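Planning and Budgeting for Automation Equipment
Handout 6: Hand-Held Grippers and Data Collection Stations
Course instructor: Areti Papadakis
Revised 14 November 2018

Purpose of this unit

Students will prepare a purchase plan for a small manipulation project. The plan must cover the equipment itself, the space in which it will be used, and the cost of keeping it in service for one academic year. Prices below are the teaching figures for this course and are to be used in all submitted work.

1. Separate the station from the robot

A common error in first drafts is to place the whole budget under the robot arm. Demonstrations may be recorded with hand-held grippers well before an arm is delivered, and the two purchases should appear as separate lines with separate approval dates. In the Flurnance case, the arm order was delayed until September, while the gripper order went ahead on its own.

2. Unit costs

Hand-held gripper, Praltex, per pair: $1854
Replacement finger set, per pair: $219
Marker cubes, printed and mounted, per pair: $60
Small display unit with mounting bracket: $253

Finger sets are consumables. Budget for two replacement sets per station. Marker cubes should be reordered when the printed faces are scratched or the corners lift – a damaged face may affect tracking, and the recordings may have to be repeated.

3. Comparing quotations

Obtain at least two written quotations for the grippers. The Genine and Stüber quotations in the course folder are not directly comparable as they stand: one includes shipping and the other does not. Adjust both to a delivered price before ranking them. Nigel Pickering's worksheet may be used for this step.

4. Furniture and objects

A station does not require special furniture. An ordinary table with clear standing room at its near edge is sufficient for two-handed work, and household objects and pieces of cloth are suitable for most tasks. List these items under general supplies. Window light changes during the day; plans for rooms with large windows should state whether blinds are included.

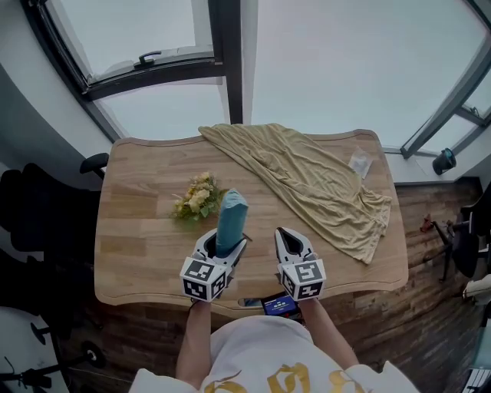

Two-handed work at a table, with a marker cube on each gripper and the display near the operator's body.

5. Operator time

Labor is to be shown on its own line. Include setup, calibration, rest periods, and the time needed to check recordings at the end of each session. Holding a gripper in each hand is tiring, and plans that assume continuous work will be returned for correction.

6. Submission

Submit one spreadsheet and a written justification of no more than two pages. Send questions on quotations to Arvid Fjeld and questions on the spreadsheet format to Endang Oei.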